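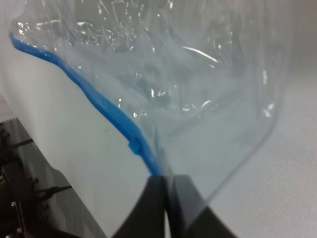

Kazimiera Sikora wrote back on the draft that thin film is a mean test and every gripper looks bad on it. Fair. Leaving her comment in, will read it out at the start.

September 22, 2022, gripper comparison talk, my notes

**Open**
- skip the company slide
- two sets of fingers, same arms, same bag task. Tilleck vs Brivik
- say up front: zipper bags only, no claims for boxes or cloth

**Why bags**
- film folds over itself, shines, camera sees glare and background at once
- depth is useless on clear plastic, dont spend time on it unless asked
- the seal strip is the one part with color and some stiffness. grab there

**Numbers** (slow down here)
- 400 tries total, 200 per finger set
- Tilleck 162 good, Brivik 160
- so a tie!! say it plainly. People will want a winner
- "good" = both corners of the opening held, bag still held when the timer ends

**Where they differ**
- Tilleck: flat tips, holds the strip fine, slips when only film is in the pinch
- Brivik: narrow tips, gets film more often, but lets go when the second arm pulls
- pull force matters more than closing force. Took us way too long to see that

**Two arms**

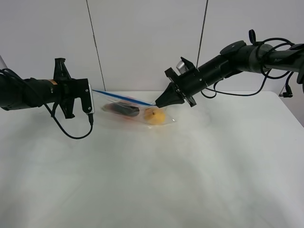
- one corner each, then both move apart slow. If one arm leads, the strip twists and the other side pops out
- Tunix controller does the timing. old one ran each arm on its own clock, lag was awful
- things in the bag help, weight keeps the film down. empty bag is harder, it rides up with the fingers
- cables: route them BEFORE calibrating. We lost a whole afternoon to this

**Cameras**
- wrist view for the pinch, fixed view for where the corners are
- tried fixed only, bad. tried wrist only, worse once the fingers close
- turn down the overhead light if you can, glare eats the edge of the film

**If asked**
- price: don't know, ask Kozłowski, they did the ordering
- softer pads? on the list for November
- code: yes, after cleanup, no date promised
- other bag sizes: not tested, just say so

Last slide is the table again, leave it up durring questions. Water!!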